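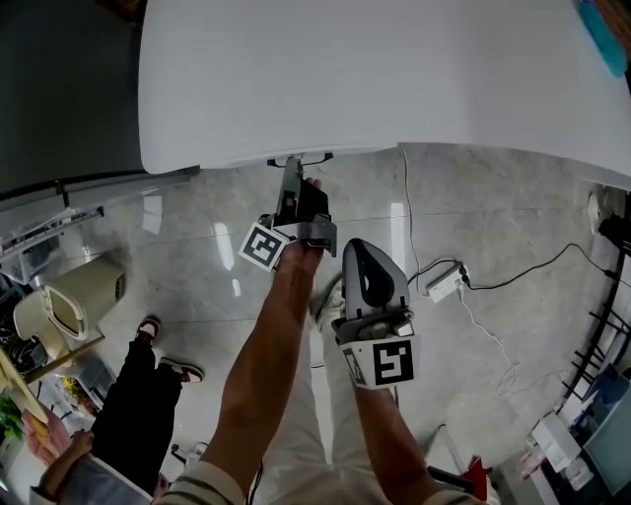
Rinbridge replied to yesterday's post to ask why anyone would pay for two hand-held grippers when a decent arm can be had second-hand, and whether I'd gone soft.

Possibly. But I've now spent a fortnight with both options and I have opinions, so here's a thread. Mute me if you came for the bread.

1/ The arm first. It's a Lindqvist, bought used, and it does what it says on the plate. It also needs a table, a cage, a controller the size of a microwave and somebody willing to read 759 pages of manual. I got as far as "Grounding".

2/ Teaching it by joystick: 30 tries at hooking a finger under a small bracket, 7 of them any good. The other 23 are on a drive labelled "character building".

3/ The hand-helds are a Stomivero pair. One in each fist, markers on the bodies so the cameras know where you're pointing them, and off you go. Setting up took me less time than finding the arm's emergency stop.

4/ They suit awkward places best. Low edges, undersides, anything where you'd have to bolt the arm to the floor and apologise to the tiles. With these you just bend down. Your knees are the lift axis. Mine could do with grease.

5/ Now the moaning. The trigger on the left one is stiffer than the right. Stomivero say this is "within tolerance". Theirs, presumably.

6/ Tracking is fine until you turn your wrist and hide the marker behind your own forearm. Then the software decides your hand has moved into next door's kitchen. A bigger marker helps. So does a marker on more than one side. So does not having forearms.

7/ Jaws: the long finger with the cutout is the one I'd keep. It gets in behind thin metal where the chunky ones just nudge it along. On soft things it's no better than anything else, and on a sponge it's worse.

8/ Someone will ask about the Veketance controller. Yes, I tried it with the arm. Smoother, quieter, and it lost its settings every time I unplugged it. I stopped unplugging it. The electricity bill is a matter between me and the meter.

9/ Weight. They feel like nothing in the shop and like a bag of sugar each after an hour with your hands above your elbows. Over 2 hours and my shoulders file a complaint. The arm, to be fair to it, has never once asked for a sit-down.

10/ So, Rinbridge: for picking the same thing off the same spot all day, get the arm. For showing a machine how a fiddly job is done in a room full of other stuff, I'd take the grippers, stiff trigger and all.

11/ The arm is going back in its crate this evening. If anyone wants the manual, it's in very good condition from page 12 onwards.

12/ Left trigger update: a drop of sewing machine oil. Much better. Do not tell Stomivero.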